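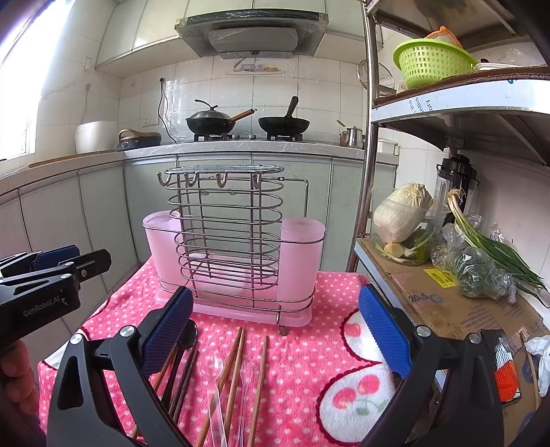 Taking a class to a robot open day: will they be bored by the kitchen table part?

Posted in Days Out and Visits

Hello everyone, I hope this is the right corner of the site for it. I help run an after-school club in Grondside and we have been offered places at the Zitomier open day in May, on the Friday afternoon. The flyer says visitors can try the hand-held grippers at a table, sorting chopsticks and spoons into a drainer rack, and that there is a talk afterward. My kids are nine to twelve and they are picturing big walking robots (I may have let them, I'm afraid). Has anyone been to one of these? Is picking up kitchen utensils enough to hold a group of lively children, and is there anything I should tell them ahead of time? I would hate to drag everybody across town on the bus for a letdown. Thank you so much for any thoughts, however small!

Oranuch Kaewmanee

I went last year with my sister's two and we had a lovely time, so please do go. The table was the part they talked about all the way home. You squeeze, the jaws close, and you think a chopstick will be the easiest thing in the world, and then it rolls. They lie flat on the cloth and there is hardly anything to get hold of. My nephew found it easier to come at them across the middle, with the jaws either side, and go slowly. The clear plastic spoons were their own kind of trouble, very light and hard to see on a patterned tablecloth! The young woman looking after our table let them keep trying as long as the line allowed and never once took over.

What I would tell your group is that the people do the moving at the table, and the talk explains how those movements are used to teach a machine. Mine missed that and kept asking when the robot was coming out. If you say it on the bus you will save yourself some sighing. Also, our turns were short, so bring a deck of cards or something for the waiting. It was more than 133 visitors the day we went, according to the man at the door, and it felt like it. The snack cart ran out of everything but raisins by three.

I should say the talk was a bit long for the little ones. We sat near the back and slipped out for the last part, and no one minded.

stimside_reader

Its fine. Parking is bad. Go early.

PattyFromLindholm

Just to add to Oranuch's very good answer, you can ask for a group slot if you email beforehand, and I really would with a club. We turned up without one and got split between 2 sessions, so half my scouts were done while the other half were still in the hallway. Let them work in pairs, too, one holding the gripper and one telling them where to go. Ours giggled so much over that. I don't know if they'll have the same setup this May, so do ask when you write. And have a wonderful day with them, I'd love to hear how it goes!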